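Skip to content | Abstract | Sections | Figures | References | Cited by

4.2 The open day at Vondcombe

Our second demonstration was much livelier than the first! We brought the arm to the Vondcombe open day on 2/2/24 and ran the computer take-apart task in front of visitors, with no barrier between the table and the front row beyond a taped line. Over the day 287 people signed in, and 98 of them chose to work next to the arm for a turn. Dionysis Karras, who ran the table, let each visitor pick where to start (most went straight for the cables, which is the hardest part of the job and also the most fun to watch).

Desktop cases suit this kind of event well. People know them, they have opinions about them, and they are happy to reach in.
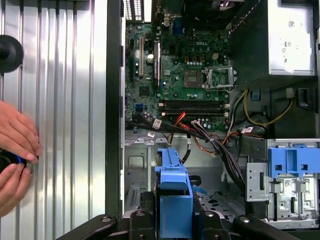
Did visitors need training before working beside the arm?
A talk of 5 minutes was enough for everyone who took a turn, and several people went on to explain the rules to the next person in line.

Figure 3. Shared work on an open Dell desktop, seen from the wrist of the arm. A person's hand is at the side panel; the CPU socket and memory slots are empty.

We were delighted by how quickly people began to talk to the arm, and we kept every comment card. The cards are coded in Section 4.3 with the same scheme we used at Marinho in January, so the two visits can be compared directly.

Shares 5 | Comments 0
Contact the editors | Copyright the authors | Back to top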